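Seasonal Route Editor and Traveler Host (two openings)

Dridside Trips is a small travel planning company. We make day-by-day plans for people who visit the Berninano valley and the lake towns on its south side. Our guests tell us how many days they have, what they like to eat and how much they want to walk, and we send them a plan they can follow on the phone or on paper. We have now 200 plans in our library and we want to grow it before the next summer.

We are looking for two persons to join us from May until the end of October. One is a route editor, the other is a traveler host. You can apply for one or for both, but please write clearly which one you prefer.

Route editor

You will write and correct our plans. Most of them exist already, but the bus times change every season, a museum closes for repairs, a trail gets a new sign. In a normal week you will check the opening hours and the prices, call guesthouses, and travel two days in the valley to try the routes with your own feet. The texts must be short and friendly. We don't write "hidden gem" or "breathtaking". We write where the bus stops, how long is the walk from there, and if there is a toilet at the top.

You need:
- very good written English (a second language of the region is a big plus)
- good health for walks up to five hours with 1000 meters of climb
- patience with timetables
- some experience in writing for travelers, also a personal blog counts

Traveler host

You will be the first contact for our guests, by e-mail and phone, and three afternoons per week in person at our desk in Rothe, beside the boat landing. Guests ask about everything: whether the chapel is open, where a child can swim, what to do when it rains for the third day. You will also help with the family weekends in Likley, where we organize a small walk with stops and tasks for children between six and twelve.

You need:
- English and at least one more language for a conversation
- a calm voice when the boat is canceled
- a driver's license
- first aid course not older than two years (if you don't have it, we pay for it)

What we offer

The contract is for six months, 100 percent for the host and between 60 and 80 percent for the route editor. The salary for full time is 3000 per month before tax, and part time is calculated from this. You get a free pass for the buses and boats in the valley for all the season, also on your free days. We can help to find a room in Rothe, but please tell us early, as rooms in the summer are few and not cheap. Lunch in the office is at 12:30 and we usually cook together, but you are not obliged to join.

We must say also what is less nice. In July and August the desk is very busy and vacation is not possible in these two months. The office is on the second floor without elevator. The internet in the upper valley is slow, and the route editor should be able to work for a day without it.
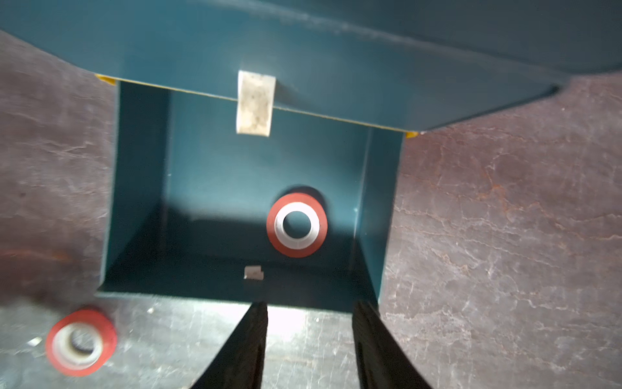 A teal-blue open box with a red and white ring inside, seen from above

How to apply

Please send us a letter of one page and your resume. For the route editor we ask in addition a short text: describe one day out by public transport, in a place you know well, for a couple who has never been there. Maximum one page, with the departure times and the costs. Please don't send a text which you have already published. For the host no text is necessary, but tell us in the letter about a situation with a difficult guest or customer and what you did.

Applications are open until the end of February. We read all of them and everybody receives an answer within three weeks, also if it is negative. The first talk is by video and takes half an hour. After this we invite a few persons to Rothe for one day, to see the desk and to walk a short route with us. We pay the train ticket and one night in a guesthouse.

You don't need to come from the region. If you need a work permit, please mention it in the letter, so we can check in time if it is possible. For questions about the work or the housing, use the contact form and choose "Jobs" in the first field. By phone you reach the desk in the morning between 9:00 and 11:30.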